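How to put a small flower arrangement on a round office table

Updated 2024-05-21
3,049 views
Filed under: Small rooms, Tables

A round table in an office tends to collect things. Mugs, chargers, a lanyard, the post. If you want it to look looked-after, a small arrangement in the middle will do more than a tidy-up on its own, and it takes half an hour the first time. After that it is a matter of changing the water or dusting the leaves.

These instructions are for low arrangements, made in a small glass with a few stems. They work for cut flowers and for artificial ones, and I say where the two differ. They are written with a dark tabletop in mind, as a black surface is less forgiving than a pale one, but most of it applies to any table.

What you need

One small glass or cup with a heavy base. A short tumbler is better than a bud vase for this.
Three flower stems in one pale colour.
A few leaves or a length of plain greenery.
One odd-shaped piece, such as a star, a seed head or a berry on a stem.
Sharp scissors for fresh stems, or wire cutters for artificial ones.
A soft cloth and a second dry cloth.
A sheet of newspaper or an old towel to work on.
For artificial stems only, a handful of clean gravel or glass beads.

I use the Rorka short tumbler for most of these. A jam jar with the label soaked off is just as good and you probably have one.

1. Clear the table completely

Take everything off, including the things you intend to put back. Put them on a chair or on the floor by the wall. Cables are worth dealing with at this point. If one crosses the tabletop, move it so that it drops straight down behind the table, and if one runs across the floor where people walk, tape it or take it round the edge of the room. Someone will catch it with a foot sooner or later and your glass will go over.

Push the chairs back so you can walk all the way round. You will need to do this several times later on.

2. Clean the top

Black marble, and black marble-effect laminate, both show smears. Find out which you have before you put anything on it. Real stone is cold to the touch and the veins run over the edge and down the side. A printed surface usually has a join or a plain strip at the edge.

Laminate can be cleaned with warm water and a drop of washing-up liquid. Real marble should have nothing acidic near it, so no vinegar, no lemon and no limescale spray. I use the Plaserell stone cleaner, diluted more than the bottle says. Wipe in one direction, then dry straight away with the second cloth. If you let it dry by itself you will see every pass of the cloth under a ceiling light.

Don't polish it. A waxy surface lets the glass slide.

3. Look at the room before you choose the spot

Stand at the door and look at the table from there, then look up. Overhead light makes a bright reflection on a black top, and it moves as you move. If the arrangement sits inside the reflection it is hard to see. A few inches either way is often enough.

Check for a vent as well. Moving air dries fresh flowers out quickly and makes light artificial petals tremble, which is annoying to sit next to. If there is a grille high on the wall nearby, hold a strip of tissue paper over the table while the air is running and see what it does. If it lifts, move the table or keep the arrangement very low.

A plain white wall behind the table helps greenery and does nothing for pale flowers. With cream or white blooms, keep the heads low enough that most people see them against the tabletop. 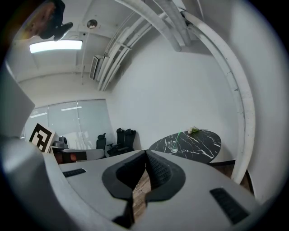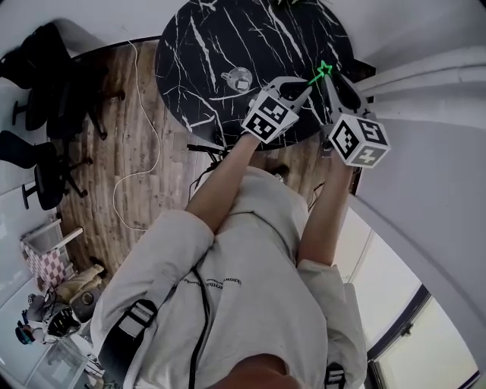 Green star over the dark top, with the small clear glass to the left.

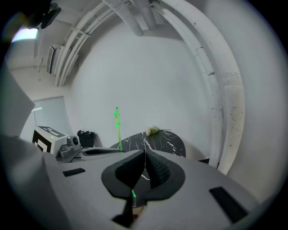

Cream flowers and green leaves near the back edge of the table.

4. Lay the stems out flat first

Put your newspaper down and lay everything on it side by side. Do this before you cut anything. You want to see which stems bend, which way they bend, and which flower is the best one. Turn each head until you find its good side.

Take off any leaves that would sit inside the glass. On fresh stems they rot and cloud the water. On artificial ones they just look crowded. Keep the better leaves to one side, they are useful at the end for filling a gap.

If your artificial stems have come folded up in a packet, the flowers will be flat on one side. Hold them over the steam from a kettle for a few seconds and open the petals out with your fingers. Keep your hand to the side of the steam. Wire stems can be straightened by running them between finger and thumb, but don't try to get them perfectly straight — a slight bend looks more natural.

5. Cut to length

The usual advice is one and a half times the height of the container. For a table people sit at, I go shorter than this, so that the tallest flower is no higher than the glass again. Sit in a chair and check. You should be able to see the face of someone opposite without moving your head.

Cut the first stem long, try it, and cut again. Fresh stems are cut at a slant and go into water immediately. Artificial stems have wire inside and will ruin scissors, so use the cutters. Denotis make a small pair, code 363, which fits in a desk drawer. Any side cutters from a tool box will do the same job. Point the stem down into a bin when you cut, as the end can fly off.

Make the three stems three different lengths. The differences can be small.

6. Fill the glass

For fresh flowers, fill it two thirds with cold water. Carry the glass to the table first and fill it there from a jug. Wipe the outside and the base before it goes down on the surface. A ring of water left on stone for a day may leave a mark.

For artificial stems, put in the gravel or beads to a third of the depth. A clear glass shows whatever is in it, so rinse the gravel until the water runs clean and let it dry fully. Take off any price sticker or label too, including one stuck inside the base. It is the first thing you notice in clear glass.

7. Put the stems in

Start with the greenery. Lay it over the rim so it leans on the glass, going round as evenly as you can. It will hold the flowers up.

The tallest flower goes in next, slightly off the middle. Put the other two in lower and on opposite sides, with the heads facing outwards. Cross the stems inside the glass and they will lock together. If they keep swinging round, you need more greenery, or a smaller glass.

The odd-shaped piece goes in last. Hold it by the very end of its stem and lower it in from above so you don't knock the rest. A bright colour, such as lime green, wants to be low and near the front. At the top it takes over, and all anyone sees is the star. If its stem is too short to reach into the gravel, tape it to a leftover piece of wire with a little green florist's tape, wound tightly and pressed down with a thumbnail.

Only use one of these. I have tried it with several and the result looked like a cocktail.

8. Walk round it

A round table has no front. Go all the way round slowly and stop where each chair would be. There is nearly always one side that is all stalks. Use the leaves you kept back to cover it, or turn one flower head a little.

Then look straight down on it. From above you can tell at once whether it has ended up lopsided, and it is also what people see when they lean over to put a cup down.

Once you are happy, put the chairs back and return only what needs to be on the table. Leave a hand's width clear all the way round the glass.

If something goes wrong

The glass tips when you touch it. The flowers are too tall or all leaning one way. Shorten the longest stem first. If it still tips, add gravel, which is fine in water as well.

The glass slides. There is polish or soap left on the surface. Clean again with plain water and dry it. A clear furniture dot under the base helps.

The flowers look grey. Cream petals pick up dust, and the tabletop makes it more obvious. Use a dry make-up brush on artificial ones. Don't wash them unless the packet says you can, some of the dyes run.

The water has gone cloudy. Tip it away, wash the glass with hot soapy water, trim the stems and start again with fresh water. In a warm office do this every other day.

The arrangement is fine but the table still looks bare. A large table might need a tray or a mat under the glass. I used the round Sowerby cork mat for a while and it was the right size, though the cork marked when it got wet.

Keeping it going

Fresh flowers in a glass this small last less time than they would in a big vase, as there is less water for them. Expect the greenery to outlast the flowers. You can keep it and replace only the blooms.

Artificial ones should be taken apart in spring and autumn, dusted stem by stem and put back in a different order. Store spare stems lying flat in a shoebox with tissue between them, and put anything with points, stars included, in a separate envelope so it doesn't snag the petals.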